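Floor Finishes Update: Movement Joints and Moisture Readings in the Nekutberg Units

The second round of floor finish work at Nekutberg closed in March. The program covered 301 ground-level rooms, all on concrete slabs poured between the first and second phases of the site. This item summarizes the changes to the specification and the test results that led to them.

Under the old specification, tile could be laid once the slab surface read dry on a handheld meter. Surface readings proved to be a poor guide. A slab can read dry in the top half inch and still hold a good deal of water at depth, and that water moves upward once a finish is put over it. In the first round, most of the failures logged were hollow-sounding tiles near exterior doors, followed by cracked grout along the longest wall.

The revised specification calls for in-slab humidity probes set at 40 percent of slab depth. Probes stay in place for at least 24 hours before a reading is taken. Heating must be running at normal service temperature for the whole of that period. Readings taken with the heating off are to be discarded and the test repeated.

A total of 2,674 probe readings were logged across the program. Of these, 1,568 met the limit on the first visit. The remainder were retested at intervals of two weeks. The slowest slabs were in the north row, where the vapor barrier had been lapped short at the footing and a surface-applied membrane was eventually used. 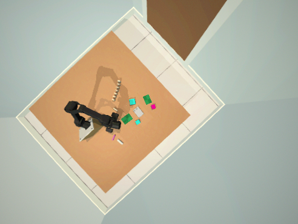 Movement joints were the second area of change. The old drawings showed a perimeter gap only, and in many rooms this had been filled with grout during installation. A grouted perimeter gap does no work. The revised detail requires a clear gap of at least a quarter inch at every wall, column and door frame, left open or filled with a flexible sealant. Base trim covers the gap and is fixed to the wall only.

In rooms longer than 20 feet, an intermediate joint is also required. It must line up with any control joint in the slab below. Where the tile layout does not fall on the control joint, the layout is shifted. Bridging a control joint with an uncut tile is no longer accepted, with or without a crack isolation mat.

Daltex supplied the sealant for all joints. Two grades were tried. The softer grade took up movement well but picked up dirt in hallways, and the firmer grade is now standard for any floor with regular foot traffic. The softer grade remains in use at walls, under trim.

Adhesive coverage was checked by lifting sample tiles while the bed was still workable. The minimum is 80 percent in dry rooms and 95 percent in wet rooms, with no voids at the corners. Esirach crews switched to a larger notched trowel partway through the work and now comb the adhesive in one direction only. Coverage in the later rooms was more even as a result.

Joint sealant used came to 3,474 tubes, including waste. The figure will be used for ordering on the Ametepe units, where slab testing is due to start in September. Probe sleeves should be cast in where the pour schedule allows. Drilled holes remain acceptable but must be vacuumed clean before the sleeve goes in.

The revised joint details replace sheets 4 through 7 of the finishes package. Earlier copies should be removed from site folders.

Contact the Newsletter Desk | Copyright Nekutberg Building Program. All rights reserved. | Back to top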